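**Yeoman vow book set**

The Yeoman is a pair of pocket-sized vow books for couples who are writing their own words, whether for a first wedding or a renewal years down the track. Each set has two books, a spare insert for rough drafts and a flat card envelope to keep them in afterwards.

The books are 14 cm tall and open flat in one hand. The pages are cream, unlined and heavy enough that ink from a fountain pen won't show on the other side. There are 16 pages in each book, enough for long vows in large handwriting. Covers come in four colours: Brivberg (dark green), Mevero (clay), Sosine (grey-blue) and plain natural.

Names or initials can be pressed into the front cover at no extra charge. Dates can go on the back. We don't press full vows or poems, as the lettering is set by hand and the covers are small.

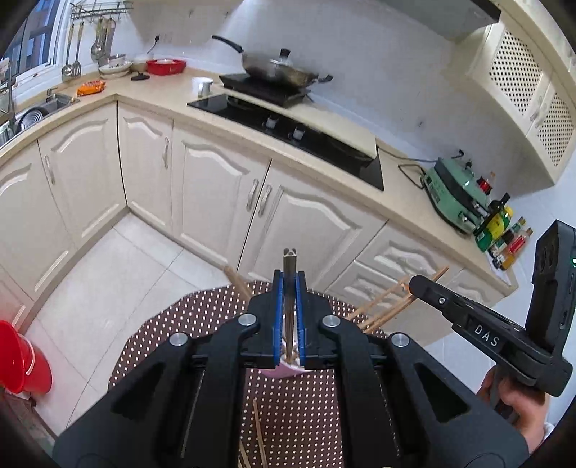
**Can we order two different colours in one set?**

Any two colours can go together at the same price. Choose "mixed pair" at checkout and write the colours in the notes, along with which name goes on which cover.

**Ordering and delivery**

Plain sets leave the workshop within three working days. Personalised sets take longer, and May is our busiest month, so please allow extra time then. We send a proof of the lettering by email before anything is pressed. Check the spelling carefully – once you've approved it we can't change it, and a personalised set can't be returned unless it's faulty.

Parcels go by tracked post anywhere in Australia. If your celebrant needs the books before the day, put their address in as the delivery address and we'll leave the invoice out.

**Care**

Keep the books out of direct sun, particularly the Sosine, which fades faster than the others. Wipe the covers with a dry cloth. Don't use leather cream or spray on them.

**Product details**

- Item number: 2147
- Contents: two books, one draft insert, one envelope
- Binding: sewn, linen thread
- Cover: cotton cloth over board
- Made by: Tracey Pearce, Ballarat

Replacement inserts are sold separately.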